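Nekness suspends pouring trials after grip fault

Nekness has suspended pouring trials on its two-arm robot station while engineers examine a fault in the control of grip force. The company said the fault was identified in September 2023, in a review of records covering 4000 cycles. In 34 of them, the force applied by a gripper fell below the set limit while the arm was holding a bottle. No injuries were reported.

The station is used to develop software for handling open containers. A typical exercise requires one arm to lift a bottle, bring it over a cup and tilt it by a set amount. 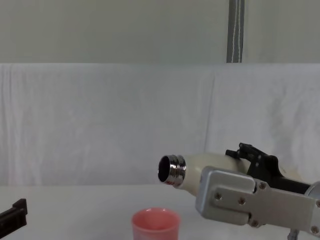 A gripper holds an uncapped bottle above a pink cup at the Nekness station.

According to a notice sent to project partners, the controller did not stop the arm when the force dropped. It continued the programmed motion and recorded the cycle as normal. The notice attributes the error to a software update supplied by Drokerum, which changed how often force readings were checked. Drokerum has confirmed that it received the report and has issued a temporary setting that halts both arms when a reading is missed.

Testing under the temporary setting is limited to opening and closing the grippers and to movements without a load. Nekness will require 200 consecutive cycles without a missed reading before bottles are used again.

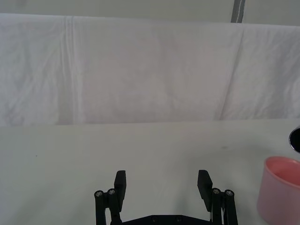 Tetteh, in a written response to the notice, asked that the earlier results be withdrawn until the affected cycles have been removed, and said that a stop function should not depend on a setting that an update can change.

Nekness said it would reissue the results with the affected cycles marked. A full report on the fault is due in December.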